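Headrests, mostly — April
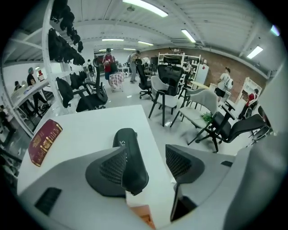

p. 55

Headrest is out of its box and standing up by itself on the white table, which is more than it managed for Melati. Curved, black, white letters running vertically up the front starting "SH". Endang wants it compared with the Zundora pattern before anyone orders brackets. Fine.

There is a dark red booklet with gold lettering on the left of the table. Looks like a passport. If it's yours, please travel with it.

Backrests: hung from the upper rails of the tall rack on the left, all black. The second lot of black parts is lower down. I argued for labels in February and lost, so now we have a system in which you take one down, find it's the wrong one and hang it up again a bit further along. Hidayah says she can tell them apart by feel. I've asked her to write this down as a procedure.

High-back mesh with headrest is in the middle of the display, where Yoga wanted it. I would have put it nearer the door. Noted here so that I can say so later.

Fit check, Lozano bracket on our post:
- slides on with a push, comes off with two pushes and a word
- tilt stop bites too early, file it or shim it
- height catch OK
- screws supplied are the short ones again

Montserrat has the quote from Cukus: 800 brackets at 2,088 all in, delivery extra, naturally. The minimum order used to be 201, a number I've never had explained to me. Told her to hold off until the tilt stop is sorted — a cheap bracket that nods at the customer isn't cheap.

Long workbench still covered in small items. I own at least one of them.

To do: longer screws, ask Plokamton if they'll lend the tilt gauge again (Yoga to ask, they've stopped answering me), second fit check after lunch with the other post.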